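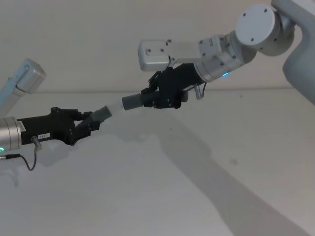

Somebody from the Tirkstead bench wrote in the margin of my last entry that the new starter smelled like nail polish and I ought to throw it out and begin again, and I want to answer that properly, as it's a fair worry and I had it too.

Print this page | E-mail this page
Reading time: 2 minutes

Workshop notebook, December, morning

The nail polish smell is hunger, as far as I can tell. I had been feeding the rye starter once a day and then going home, and the back shelf by the Stilness oven stays much warmer overnight than I had given it credit for. So last night I moved the jar to the low shelf by the door and gave it a stiffer feed, two spoons of rye to one of water, which felt stingy but made a nice thick paste. By 7 this morning it had domed up and smelled of apples and a bit of yogurt – a great relief, I don't mind telling you, as I have become fond of it.

With that settled I went ahead with the bake. Same dough as before, the Nurmi loaf, with 55 percent rye and the rest strong white. I held back a splash of the water and only added it once the salt was in, and the dough came together much more kindly than the last one, which (you may remember) I more or less had to pour into the tin. Wet hands helped a great deal. So did not fussing with it, though I find that very hard.

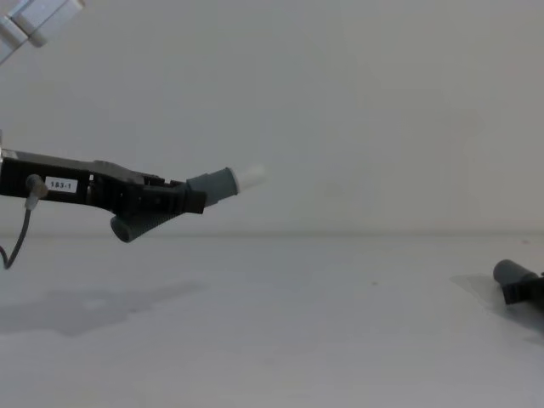 I let it proof for 90 minutes and then gave it a little longer, going by the pinholes on top, which I trust more than the clock these days. The crust came out a good dark brown, darker than I would have dared a month ago. The bottom was paler than the top, so next time the tin goes one shelf down. I was good and did not cut it while it was hot. Please notice this, those of you who have teased me!

Crumb notes, afternoon: even, a touch gummy in a line along the base, sour but friendly. The gummy line bothers me. It may be the pale bottom again, or I may simply have cut too soon after all, because rye really wants to sit overnight and I only managed 4 hours before my patience went. I have wrapped the other half in a cloth and will try it tomorrow with butter before I make up my mind.

Flour is getting low. The Lamard sack is coarser than the one before it and drinks more, so anyone borrowing from it should go a bit heavier on the water and write down how much. There is spare starter in the small jar on the low shelf if you want some – take it, feed it stiff, and please leave me the big one.

Still to do: scrub the tins, find the lid for the proofing box, and try the same dough with caraway.

Last updated: December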